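Subject: Re: [craft-tables] Padded mats, worth the trouble?
From: Bautista Escobar

Hello everyone, and thank you for the welcome back. I've been reading along all spring without saying a word, so I owe you at least one long message.

Štěpánek wrote:

> I bead at the dining table and everything rolls. My sister
> says to put a folded towel down, but the hooks catch in the
> loops and I spend half the evening picking them out. Does
> anybody use a proper padded mat? And do you put your trays
> on top of it or next to it? I have 30 little tubes to sort
> before May and would love to start soon.

I gave up on towels years ago for the very same reason, so you have my sympathy! A padded mat with a fine texture is a lovely thing to work on. Beads drop and mostly stay where they land, and it's so much kinder to the wrists if you sit as long as I do. Mine gets a wipe with a damp cloth after supper and that's all the care it has ever had.

As for trays, I say on top, and I'd buy one in a loud color. I lost 80 clear seed beads in a pale dish once — well, they were in there somewhere — and have never trusted a pale dish again.
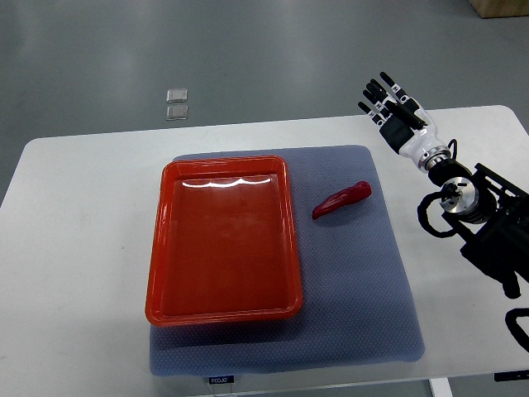
Sorting goes best for me when the tray stays on one side and the other half of the mat is left for my hands and whatever I'm stringing. I'm right-handed, so the left is the natural place for it. An orange-red one like this shows up beautifully against a blue-gray mat, and the raised rim is what you want when you tip out a whole tube at once. Turn it lengthwise, pointing away from you, and you'll keep more elbow room than you'd expect.

Do tell us how the 30 tubes go, and if the hooks give you any more grief, write to me off the list and I'll dig out my notes on storing them.

Warmly,
Bautista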